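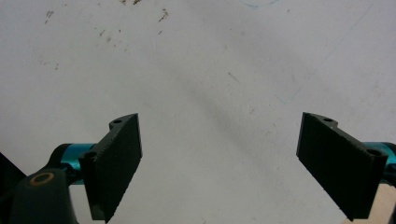 Cricket kit tips – quick ones before the season

Typed this up between innings so forgive the state of it. Mostly bat stuff, then pads, gloves, shoes, the bag. Skip to what you need.

Oiling a new bat

Raw linseed oil. Not boiled, check the tin. Teaspoon on a soft rag, face, edges, toe, back. Keep it off the splice and off the stickers. Thin coat, leave the bat flat overnight, face up. Second coat the next evening if it still looks thirsty. Two is plenty, 3 if the willow is really pale and dry. People drown them. A drowned bat is heavy and dead and you can't get the oil back out.

If the bat came with a clear face sheet already on, don't oil the face. Just the toe and the back. Read the tag first, some come sealed all over and want nothing.

Knocking in

Boring but do it. Wooden mallet, start soft, edges at an angle so they round off a little. Never hit the edge square on. Never hit the toe straight on from the bottom either. Work up to harder taps over a few sessions. I did 12 sessions on my Nolter, short ones in the garage with the radio going, and it was still marking a bit so I did a couple more. Then old balls, short catches off the bat. Then nets, but only against old balls for the first while.

Seam marks on the face are normal. Dents you can get a fingernail into – go back to the mallet.

Regripping

Cut the old grip off with a dull-ish knife, blade pointing away, or just roll it down and save it for a spare. Clean the old glue and tape off the handle. Check the string binding while you're there, if it's lifting put a dab of wood glue under it and let it dry before you do anything else.

A cone makes it easy. Talc on the cone, roll the grip up onto it, put the handle in the top, roll it down. No cone? Plastic bag over the handle, a little dish soap, pull and swear. Works, just slower. Wipe the soap out after or the grip will spin on you.

Strip of tape at the bottom of the grip stops it riding up.

Small cracks

Hairline on the edge or toe: light sand with fine paper, wood glue worked in with a toothpick, clamp with a bit of scrap either side, leave it a full day. Then wrap with fiber tape. Don't clamp it so hard you squeeze all the glue out, I've done that, it opened agian first net.

Crack in the handle or the splice, take it to a repair person. Same with a big chunk off the toe. The guy at Berlow did mine and it lasted two more summers.

Pads and gloves

Pads: damp cloth, drop of dish soap, a melamine sponge for the red marks. Ball marks come off better the same night. Shoe whitener on the bad spots but let it dry all the way or it goes on your pants. Straps – pick the fluff out of the velcro with an old comb. Big difference.

Gloves: don't machine wash. Don't put them on a heater, the palms go stiff like cardboard. Open them up, stand them fingers up somewhere airy. Teaspoon of baking soda inside each one overnight for the smell, shake out in the yard. Wear thin cotton inners and wash those instead. Two pairs of inners, swap at drinks.

Helmet

Liner out if it comes out, hand wash cool. Wipe the shell, no solvents. Check the grille screws, a loose one will rattle and you'll stop noticing it. If it took a proper hit replace it, even if it looks fine. Don't argue with that one.

Shoes and spikes

Bang the mud off outside. Old toothbrush round the threads. Smear of petroleum jelly on each spike thread before it goes back in and you'll get it out next September with no drama. Spike key lives in the side pocket, tied to the zipper with string. Lost four before I started doing that.

Grass stains on whites

Soak in cool water with a bit of white vinegar, then liquid detergent rubbed in, then wash as normal. Cool, not hot. No bleach on polyester, it yellows. Check before the dryer – if the stain's still there go round again.

The bag

Empty it after every match. Every one. Damp bag is what kills gloves. I use a Godeo wheelie, the wheels clog with grass so flip it and pull the stuff out with pliers. Newspaper in the bottom overnight. Keep in it: tape, spare grip, scissors, talc, spare laces, plasters, a small towel.

Winter storage

Wipe the bat down, one light coat of oil (same rules as before), somewhere cool and dry. Not the car trunk and not next to the furnace. Attic's no good either, too hot then to cold. Under the bed is fine.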